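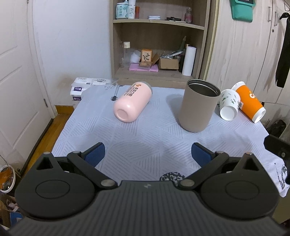 Home Galleries Rooms Storage Readers' Homes Contact

Cups, Bottles and a Shelf: The Small Room at Hadden
By Hortensia Arancibia
April

The apartment at Hadden has one small room that does several jobs. It holds the tissues, the spare toiletries, the things that came in from the car and anything that has not been given a place in the kitchen. Fermín Quezada and I spent a morning going through it, starting with the table and working back toward the shelves. The notes that follow go by area. Most of them are about ordinary things, and most of the things stayed.

The table

The cloth is pale blue-gray with thin striped triangles on it, and a dark drawing in the style of ink work at one of the front corners. We kept it on the table through the sorting. Fermín would like a plain one. I like being able to put down a cup without worrying about the surface underneath, and a pattern hides crumbs better than a solid color does.

The pink bottle

It has orange Chinese lettering along the side and a gray cap end. It was lying down with the mouth open when we got to it. Bottles like this go to the sink first, then upside down on the rack overnight. It came back to the room the next morning and now stands at the back of the table, where it is less likely to roll.

The tumbler

Tall, taupe, metal, with a stainless interior. This is the one that gets used every day. Mine holds 600 milliliters, enough for a morning, and I wash it by hand with a long brush. The lid lives in the kitchen drawer with the other lids. We tried keeping lids and tumblers together and ran out of room in a week.

The paper cups

There were two on their sides, one white with small green illustrations, the other orange and white with white lettering. Paper cups are the thing we argue about most. Fermín rinses them and uses them again for screws, seeds and paint water. I put them out with the trash. The agreement now is that he can keep as many as will stack inside each other in one pile, and the pile goes on the bottom shelf.

Tissue packs

They come in white wrappers with purple and blue printing and they are stacked on the floor past the table. We buy them in bulk from Waweru, the discount store two streets over, and they are too big for the shelves. The floor is fine for them as long as the stack stays out of the way of the door. One pack gets opened at a time and goes to the bathroom.

The shelving unit

Light wood, and the best piece of furniture in the room. It came from a secondhand shop in Plollach for 40 dollars and we carried it home in two trips. The shelves are not adjustable. Before putting anything back I wiped them with a damp cloth and let them dry with the window open.

The upper shelf

A white jar with a teal design, a white bottle labeled "WIGI," a small orange bottle, a flat white tin and a pink glass jar. All of these stay. The tin is handy for hairpins and safety pins. The glass jar is mostly for looking at, though I have kept cotton balls in it before. Tall things go at the back, and the tin goes in front so it can be reached without moving the rest.

The door and the wall

The paneled door is white, and so is the wall next to it, which has smudges near the base. Dish soap and a soft sponge took off most of them. The rest will wait for paint. We have a can left over from the hallway, and I will do the lower part of the wall when the weather is warm enough to leave the door open all day.

The floor and baseboard

Wood along the left wall, with a brown baseboard. Dust collects where the two meet, and the vacuum does not get into it. An old toothbrush does. It is slow work and I do it sitting down.

Boxes and bags

The corner by the round piece with the orange edges, which looks like a mirror, is where bags end up. We flattened the boxes we did not need and put the rest one inside another. The bags now hang from a Sitimska hook, 69 cents at the hardware counter, on the inside of the hall closet. If the hook fills up, something has to go.

Still to do

Find a basket for the bottom shelf. Decide about the tablecloth. Move the older magazines to the hall. Fermín wants a lamp in here before winter, and there is only the one outlet, so that will need some thought.

Recent galleries

A Pantry With No Door
Three Ways to Store Lids
The Hall Closet, Before Painting
Secondhand Shelves in Plollach
Readers' Kitchens: Small Tables
Where the Bags Go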